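Kitchen and Cooking > Vegetables > Corn on the cob: how long do you really boil it?

Started by Flindier, 22 replies, 481 views

Flindier
Joined: August
Posts: 52

Good evening to all. I would like to ask about boiling corn, because in my family we have two opinions and each side is very sure. My mother-in-law boils it for 40 minutes with the lid on. I was taught to put it in boiling water, wait five minutes and take it out. Please excuse my English, I learned it mostly from cookbooks.
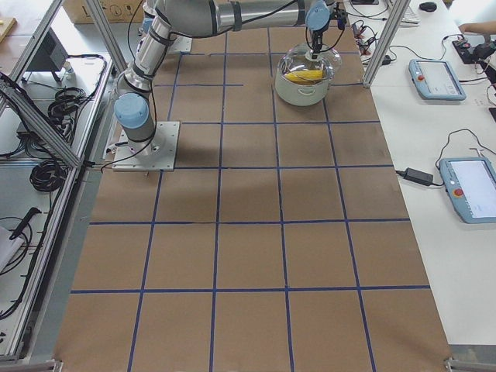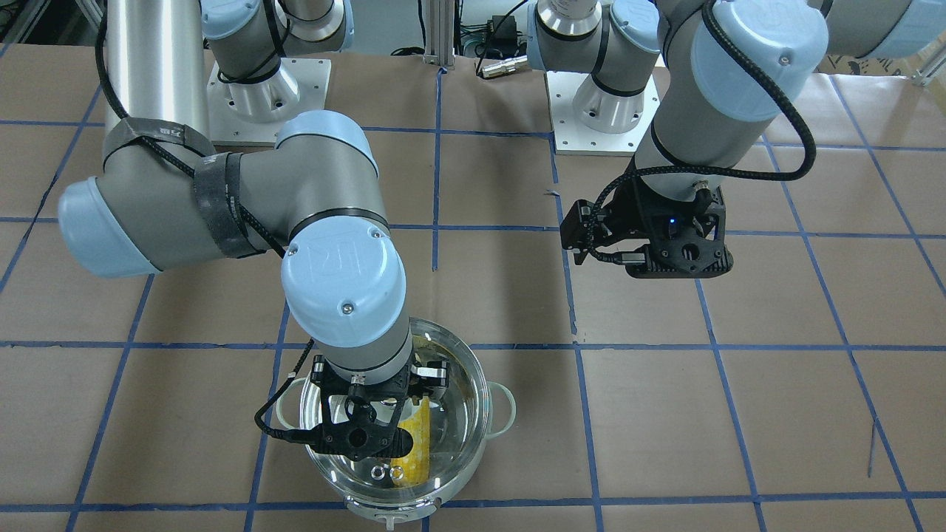
My question is mostly about time, but also about the lid and the salt. With field corn, which is what we could buy where I grew up, the long cooking was necessary and the kernels were still quite firm after it. Here I buy the sweet yellow kind, and I have the feeling that the long cooking only takes the taste away. I like a glass lid like the one in the first picture, where the corn can be seen without lifting anything, and with such a lid I can follow the color and stop when it becomes deeper. My mother-in-law says the color tells me nothing and that I should trust the clock. Who is right? And does the salt go in before or after?

Rodrigues
Posts: 400

Sweet corn, four minutes. Water at a full boil first, corn in, lid on, heat off. Leave it there until the rest of dinner is on the table. I have done it this way for years and have never had a tough one.

No salt in the water. It makes the skins hard.

Bududach
Posts: 22

Rodrigues wrote:
No salt in the water. It makes the skins hard.

I have to disagree with this. I have cooked the same corn from the same farm stand in two pots, one with salt and one without, and my wife could not tell me which was which until she tasted for salt. The skins were the same. Old corn has hard skins and people blame the salt.

What I do agree with is the short time. Forty minutes for sweet corn is too much.

Fekix

Flindier, where does your mother-in-law buy her corn? If it is a starchy kind, she is not wrong. My grandmother's corn needed an hour and we were happy with it. It was chewy and you had to use your teeth, but the taste was very good. I miss it.

Flindier

Thank you for the quick answers. She buys it at the same supermarket as me, so it is the sweet kind. I think she cooks the new corn with the old time. I will not tell her this in these words.

Fekix, yes, the chewy one! We ate it from paper on the street with coarse salt. I have not found it here.

Rodrigues

Bududach, was that in August with fresh corn? Fresh corn forgives everything. Try it with ears that were in the refrigerator for five days and then tell me about the skins.

Bududach

It was fresh, yes. I can repeat it with older ears, but I expect the same result. I would more quickly believe that the five days in the refrigerator are the problem.

Fekix

For the chewy kind, ask at a Latin American grocery. Sometimes it is frozen, with very big pale kernels. Put it in cold water, bring it slowly to a boil and then be patient. Salt at the end, in my opinion, but I see this is a dangerous subject here.

Flindier

I made it today with the method of Rodrigues, but I put salt in half of it on the plate, to be fair to everybody. It was sweet and crisp. My mother-in-law ate two ears and said they were raw.

Does somebody leave part of the husk on during boiling? A neighbor told me it gives more smell to the water, and I do not know if I should believe it.

Rodrigues

A few of the inner leaves in the bottom of the pot, yes. I cannot say it does much.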